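Vuvbridge two-arm sorting work: progress report to Tridis
18/09/2023
Prepared by Adoración Aguirre, with fault analysis by Ramiro Barrios
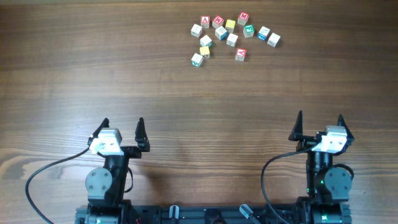
The period covered by this report was dominated by a single fault, logged as entry 15, in which the left arm failed to stop when its gripper closed on a block held by the right arm. No one was inside the marked area and no one was hurt. Work on the two-arm task was suspended the same afternoon and restarted after the changes set out below.

Fault
The task is to pick lettered blocks from a heap and set them in a row. At the time of the fault the left arm had been sent to a block that the right arm was already gripping. The shared zone check should have refused the move. It passed it, and both arms pulled until the right wrist joint tripped on overload. One fingertip was bent and has been replaced.

Cause
The zone check compares the positions of both arms using time stamps from each controller. The left controller's clock had drifted by 439 milliseconds after a restart, and the check was working from an old position for the right arm. The software supplied by Zeltura does not raise a warning for this. Gallardo, who supplied the grippers, examined the damaged part and found no defect in it.

Action taken
Both controllers now take their time from the same source. A move is refused if the two stamps differ by more than 15 milliseconds. The force limit at each gripper has been lowered, which makes picking slower. The emergency stop was tested on each arm separately and on both together.

Results
Before the fault, 1686 picks had been recorded. A further 263 have been made under the new settings, with no overload trips. The new check has refused moves on several occasions, all of them shortly after start-up.

Outstanding
Cable routing at the left wrist is still to be reviewed. Barrios has asked for a spare wrist joint to be held on site. The trial with mixed block sizes moves to January. No change to the total budget is requested.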